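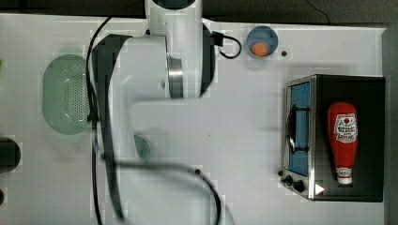 Last edited: March 17, 2025

Boards > Textiles > Care and cleaning > Washing plush toys

Started by Tariq Talpur

Polyester plush keeps going stiff after washing. Current method is 50 g of Trumar soap flakes, cool cycle, 1000 rpm spin, line dry. The pile mats at the seams. Is it residue or the spin?

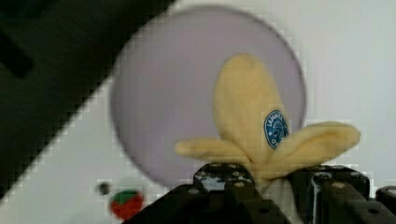

Plush banana, peel flaps out.

grikwood_em
Residue. 50 g is far too much for one small toy. Soap flakes also leave scum in hard water. Use a liquid detergent and rinse twice.

khokhar77
Disagree. I'd look at the spin first. At 1000 the fill gets pushed to one side and the fabric creases along the seam – that reads as stiffness. Drop to the lowest setting your machine has, inside a pillowcase.

grikwood_em
Creasing brushes out. Scum doesn't. Wet a patch and rub it. If it lathers, there's your answer.

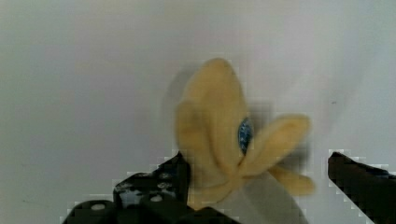 Yellow plush with a glossy blue eye.

clernum_laundry
Keep any glossy or sequinned trim away from the dryer and the iron. Sponge the area by hand. Colour loss on trim is usually heat damage.

Tariq Talpur
Rubbed a damp patch on an old grey rabbit and it lathered. Will rewash with liquid and leave the spin at 1000 so only one thing changes.

khokhar77
Fair test. I'd still go lower for anything with long flaps or ears.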